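Pre-run safety check, Amovero robotics club (Room 216)
Checked by Hannelore Wallner, December 24, 2018

Yes, I came in on Christmas Eve, the Simanjuntak demo won't check itself! Ticks are mine, grumbles too.

1. E-stop in reach of the operator: OK
Pressed it 3 times, both arms stopped each time. Please leave it on the operator's side, folks (it had wandered again).

2. Cables and floor: FIX
Extension lead needs taping down near the cupboard. I've used the last of our gaffer tape, so add a roll to the list.

3. Table set for the pouch task: OK
Two white mesh baskets end to end and touching, far one empty, grey CAMPUS pouch in the near one with its zipper along the top. Lovely, leave it like that.

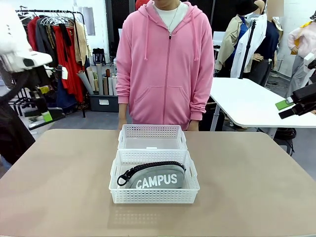
4. People near the arms: COMMENT
Stand back from the table edge before anyone enables the motors. Necklaces tucked in and hoodie drawstrings too, and that goes for me as well.

5. Speed limit: OK
Set to 200 mm/s in the Prarex software. It was higher in November and I did not enjoy that.

6. Gripper pads: FIX
Left one is wearing thin. Spares are in the Gutel tin, second drawer.

Recheck items 2 and 6 before the first run.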